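Garholm's back room is all brick and shiny red-brown floorboards, and on a September arvo it fills up with empties. Nearly 4000 a year, says Anjana Talukder, who keeps the tally on a bit of card. Cola, water, whatever people leave. Sorting is quick. Lids off, rinse, squash, into the bag. Labels stay on, she's given up on labels.
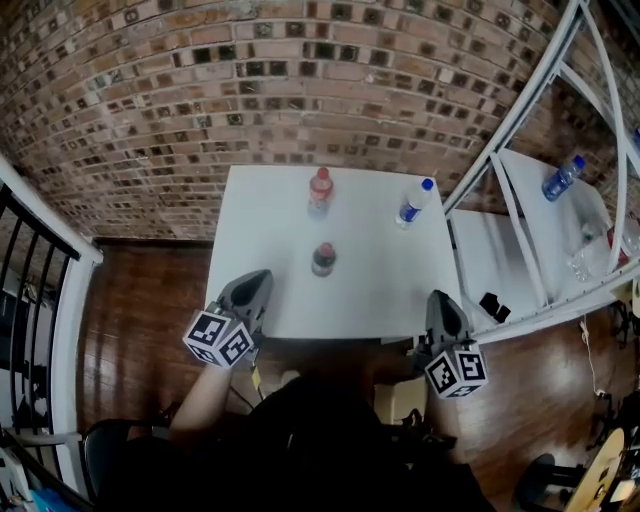

Bottles on the white table and the shelves beside it, Garholm.

Rhun Samuel does the depot run once there's 300 bagged up -- thirty bucks, less petrol. Half full ones are the pain. Tip them on the lemon tree if its water, down the sink if not. The tree is doing alright, the sink less so.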